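May 25, 2022

Back on the dye bath problem, which has eaten most of my afternoons this month. Quick recap for whoever opens this book after me: the Prondham wool keeps coming out streaky in the madder, and the Tranda wool (same vat, same mordant, same everything as far as I can tell) comes out beautifully even. I'd more or less decided in April that it was the scouring, then talked myself out of it, and now I'm talking myself back into it!

So this morning I scoured three skeins of Prondham the slow way. Long soak, no stirring, let the pot come down to room temperature by itself before rinsing. The rinse water was still yellow on the second go, so there was definitely grease left in that wool and our usual quick scour wasn't touching it. I'm a little annoyed I didn't look at the rinse water sooner.

Mordanted with alum as usual, then into the madder after lunch. Held it low. The hot plate wants to creep up if you turn your back on it, and once the bath gets too hot the browns come out and you lose that nice clear orangey red (see the sad brick-colored sample taped in a few pages back, that was me answering the phone).

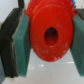 *Red plastic gear disc, chalky scuffs on the lower half.*

Pulled the skeins when the color stopped deepening and left them hanging on the rack by the window. Wet, they look great. Everything looks great wet, so I'm not writing "solved" until tomorrow. One of them has a pale patch near the tie, but I think I just tied it too tight – figure eights, loose ones, I know, I know.

Other stuff while I'm here. The second bag of ground madder from Kumarasinghe is much finer than the first and goes straight through the straining cloth, so double the cloth or you'll be picking bits out of the yarn all evening like I was. I saved the leftover bath in the lidded bucket for a peach or coral on the Tranda. Please don't dump it!

We're also nearly out of alum. Wevance has the 2000 gram tub and I'd rather get one of those than keep buying the little packets.

To do: dry the skeins, look at them in daylight, wash one hard and see how much color runs. If the streaks are gone, rewrite the scouring card above the sink. Also try a pinch of chalk in the next bath, our water is pretty soft and madder likes it hard. Page 11 has my old chalk notes, such as they are.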